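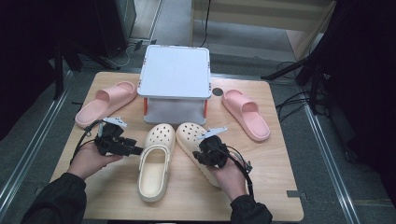
Pink slide sandals and a white plastic stool on the table

Pemden Land Release, Phase 2
Minutes of the project meeting, Oct 10, 2023

1. Previous minutes
Agreed without change. Action 4 (boundary plan for the Diton Lane edge) carried over.

2. Plot layout
Revised total is 87 plots, down from the May layout. The reduction follows the widening of the drainage strip on the north side. Minimum plot size stays at 372 square metres. Arellano to reissue drawings with the new plot numbers.

3. Access road
Kerb line at the Nalenham junction still does not match the highway drawing. Levels to be checked on site before the base course is ordered. Plots 1 to 9 cannot be released until this is closed.

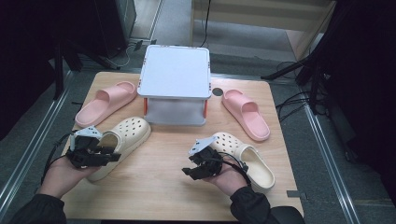 Footwear and stand on the wooden tabletop

4. Reservations
Fee confirmed at £1,000 per plot, held against the purchase price. Refund period – 14 days – to be stated on the form itself as well as in the notes.

5. Covenants
Draft wording on outbuildings and fence heights received. Clause on shared hedges unclear as to who cuts the lane side. Returned to the solicitors.

6. Any other business
Sales board at the Diton end to be moved back from the verge.

Next meeting: on receipt of the revised drawings.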